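Jaddale Laundry Shelf Set

Welcome! Jaddale is a picture collection of ordinary household bottles -- lying down, lined up, grouped close together, all the ways they end up when people are sorting them. Remedios Cifuentes started it in October and Tipene McKinnon joined her to write the labels. We love how much variety there is in such plain things!

What's in it

The set has 3,238 pictures in 12 groups, split by the kind of bottle and how the bottles are laid out. The orange bottles are our favorite group by far, great color against the green board and labels full of tiny print.

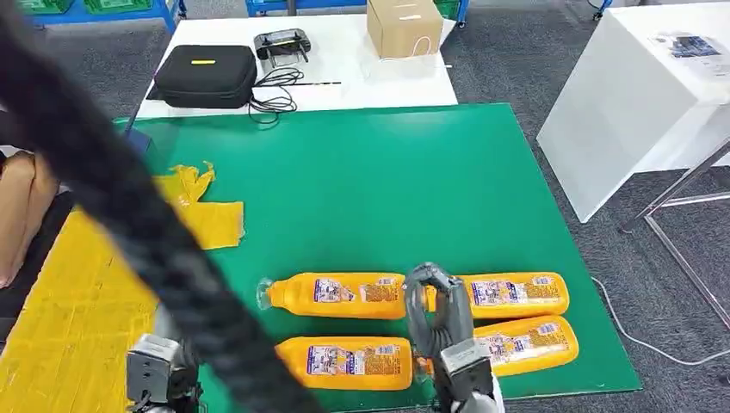
Each group folder holds a plain text file with one line per picture: the layout name, the bottle color, and whether the printed label faces up, sideways or down. If a label can't be read, the line says "unread" and we leave it at that. Please don't fill in guesses from the package design (we tried it in the Drestier draft and spent ages undoing it).

Layouts

- pairs: bottles end to end, or close to it
- rows: bottles side by side, long sides together. Slight angles are fine, and other things may be lying nearby

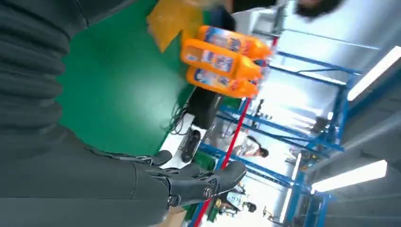
Using the files

Start with the Arrieta list, the 1,015 pictures that both of us have checked. The rest were checked once. Version 2 renames "stack" to "rows" everywhere, so older scripts will need that one word changed.

Found a wrong color or a layout that makes no sense? Send Tipene the folder name and the line -- he really does enjoy fixing them. Clear bottles are coming next, in a separate set called Clevia.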